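Talell Creek planting, progress report to the Plasero Fund
Period: spring, through end of May

Short version first. Planting is done on the lower bank, upper bank is behind, money is fine. Details below, sorry for the rough state of this, wanted it in before the portal closes at 5 p.m.

Planting
2400 live stakes in the ground, mostly willow and red osier dogwood. That was the full target for the lower bank so we can close that line. Stakes cut in February from the Tridden parcel, soaked, then planted over four weekends in March and early April. Water was high the first weekend and we lost most of a day waiting for the gravel bar to come back out. Coir matting went down the week after on the steep part below the footbridge. Matting is holding. One seam lifted, re-pinned it same day.

Upper bank not started. Reason is the access agreement with the landowner on the east side, which was supposed to be signed in winter and got signed in May. Too late for live stakes by then, they'd leaf out and dry up. Plan is to move the upper bank to fall, dormant season, same species mix. No change to cost.

Survival check
First walk-through was end of May. We flagged 319 stakes that were dead or missing. Most of those are in one stretch, the outside of the bend, where the bank is nearly straight sand and drains fast. The rest is beaver. Cages are on order. We'd rather cage the ones near the lodge and leave the remainder alone, caging everything would eat the whole maintenance line and then some.

Will replant the bend in the fall with longer stakes so they reach damp soil through August. Might also try a few rooted plants there from Thepsuriya Nursery, they had sedge plugs left over and gave us a decent price. 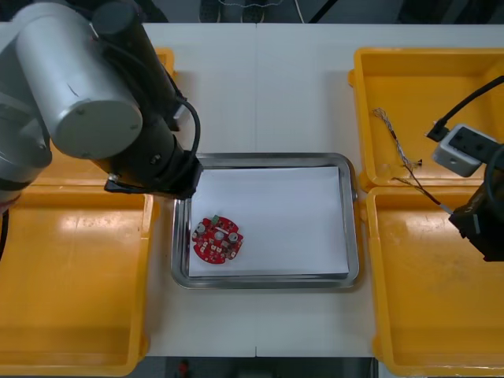 Can the unspent planting labor be carried into fall?
We are asking for that, yes, under the same budget line, with no increase to the total award.

Weeds
Reed canary grass is worse than last year. Cut it twice so far, once before planting and once in May. The cardboard and mulch patches look good at the edges, less good in the middle where the creek took the mulch. Blackberry on the upper bank still needs to come out before anything goes in, crew booked for September.

Water temperature
2 loggers in, one above the project reach and one below. Upper one was buried in silt when we went to download it, cleaned it off and put it back on a taller post. Readings up to that point look ok but havent been checked against the hand thermometer yet. Don't quote anything from them please. Full summer set will come with the next report.

Money
Spent to date: stakes, matting, tool replacement, van rental, the first crew invoice. Second crew invoice came in late and isn't in the attached sheet, will show up next quarter. Matting ran over a little becuase we needed the heavier grade under the footbridge, covered it out of the signage line. Signage is now one sign at the trailhead instead of a pair. If that's a problem for the Fund let us know soon, text goes to the printer in July.

Next steps
Cages on by end of June. Summer watering on the bend only, from the creek, pump permit is in hand. Grass cut again in July. Order the longer stakes in August, blackberry out in September, upper bank planting once leaves are down.

Still need from you: sign-off on the fall date change, and the logo file for the sign. The one on the portal opens blank.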